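Lecture 7: Contact Friction and the Holding of Objects at Rest

Course notes, Introductory Statics
Prepared by Hường Lương
Revised 26/02/2026

7.1 Scope

Lecture 6 treated bodies supported by smooth surfaces, where every contact force is normal to the surface. These notes add the tangential component. The model used throughout is dry friction in the form usually credited to Coulomb. Lubricated contact, rolling resistance and adhesion are left out. Students who missed the August bridging session should review free-body diagrams before reading on, as the sign conventions here are the same.

7.2 The friction law

Let N be the normal force at a contact and F the tangential force. For surfaces that are not sliding,

F ≤ μs N

where μs is the coefficient of static friction. Note the inequality. The friction force takes whatever value equilibrium requires, up to the limit. A common error in problem sets is to write F = μs N for every contact at rest. The equality holds only when slip is about to begin, a condition called impending motion.

Once sliding has started, the tangential force is

F = μk N

and it acts against the direction of relative motion. The kinetic coefficient μk is usually smaller than μs for the same pair of surfaces. Both are treated as constants, independent of apparent contact area and of sliding speed. For hard, dry solids this is a fair approximation. For rubber and other soft materials it is a poor one, and the coefficient may fall as the normal load rises.

The coefficient belongs to a pair of surfaces. It makes no sense to quote "the coefficient of steel" without naming the other material and the state of both surfaces.

7.3 The friction cone

Combine N and F into a single contact force R. The angle between R and the surface normal is φ, with tan φ = F/N. The no-slip condition becomes

φ ≤ φs, where φs = arctan μs

In three dimensions the allowed directions of R fill a cone about the normal with half-angle φs. Any contact force inside the cone can be supplied without slip. A force outside it can't be supplied at all. The graphical form is often quicker than the algebra, especially for problems with only a few forces, and it will be used in Section 7.6.

7.4 Block on an incline

A block of weight W rests on a plane inclined at angle θ. Resolving along and normal to the plane:

F = W sin θ
N = W cos θ

so F/N = tan θ. The block stays at rest when tan θ ≤ μs. The weight cancels, and a heavy block and a light block of the same material slip at the same angle. This is the basis of the tilting-plane test in Laboratory Sheet 2, in which the plane is raised slowly until the block moves and μs is read as the tangent of the angle.

Worked example A. A crate of weight 342 N stands on a horizontal floor with μs = 0.40. A horizontal push of 100 N is applied low on the crate. Does it slide?

The normal force is N = 342 N. The limit is 0.40 × 342 = 136.8 N. Equilibrium requires F = 100 N, below the limit. The crate remains at rest and the friction force is 100 N. An answer of 136.8 N for the friction force receives no credit for the second part of the question. 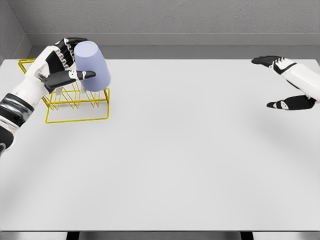 Squeeze contacts differ from the incline in one respect: the normal force is set independently of the weight. Consider a body of weight W held between two vertical parallel faces, each pressing with force P. The two normal forces cancel horizontally. Each face supplies an upward friction force F, and vertical equilibrium gives 2F = W. With the limit F ≤ μs P, the least pressing force is P = W/(2μs). The pale lavender-blue cup pinched between the thumb and the curled black fingers is a less symmetric case, and the two-face formula should not be applied to it without a check on where the contacts lie. If the contact normals are tilted, part of the weight may be carried by normal force alone, or the pressing forces may have a component that pushes the body out of the grip. In general each contact is given its own friction cone, and force and moment equilibrium are written for the whole body.

Worked example B. A flat plate of weight 12 N is held between two vertical pads with μs = 0.30 at each. Find the least pressing force.

P = 12/(2 × 0.30) = 20 N

If the plate is also accelerated upward at a, replace W with W + ma, where m is the mass of the plate. Design practice adds a margin to the result. The margin covers scatter in μs, which can be large when the state of the surfaces is uncertain.

7.5 Two contacts on opposite sides

A body held at two points only, with friction and no other load, is in equilibrium when the two contact forces are equal, opposite and collinear. The line joining the contact points must therefore lie inside both friction cones. Where the cones are narrow, the points must be placed almost directly opposite one another. Where they are wide, some offset is allowed.

Gravity changes this. The weight acts through the center of mass, and if the center of mass is off the line joining the contacts, a moment about that line appears. Ideal point contacts can't resist it. Real contacts have finite area and carry a limited friction moment about the normal. The soft-finger model represents this with an added limit, |M| ≤ γN, where γ has units of length and depends on the size of the contact patch.

7.6 Tipping or sliding

A block of width b and weight W stands on a rough floor. A horizontal force Q is applied at height h. Two failure modes are possible.

Sliding: Q = μs W
Tipping about the far bottom edge: Q h = W b/2, so Q = W b/(2h)

The mode with the smaller Q governs. Sliding occurs first when μs < b/(2h). In graphical terms, Q and W meet at a point at height h above the center of the base, and the floor reaction must pass through that point. If the line from the point to the edge of the base falls inside the friction cone, tipping governs.

Worked example C. A cabinet of weight 2900 N has b = 0.8 m and is pushed at h = 1.25 m, with μs = 0.25. Then b/(2h) = 0.32, larger than μs, so the cabinet slides. The force required is 0.25 × 2900 = 725 N.

7.7 Problems

1. Repeat example C with the push applied at h = 2 m. State which mode governs and give the force.

2. A uniform ladder leans against a smooth wall at angle α to the floor. Show that it stays at rest when tan α ≥ 1/(2μs).

3. Two pads press on a plate as in example B, but the coefficients at the two pads are 0.20 and 0.40. Find the least pressing force, stating any assumption about how the load is shared at impending slip.

4. A wedge of angle β is driven between two equal rough faces. Find the condition under which it stays in place when the driving force is removed.

Solutions to problems 1 and 2 are given in tutorial. Problems 3 and 4 are to be handed in with Laboratory Sheet 2.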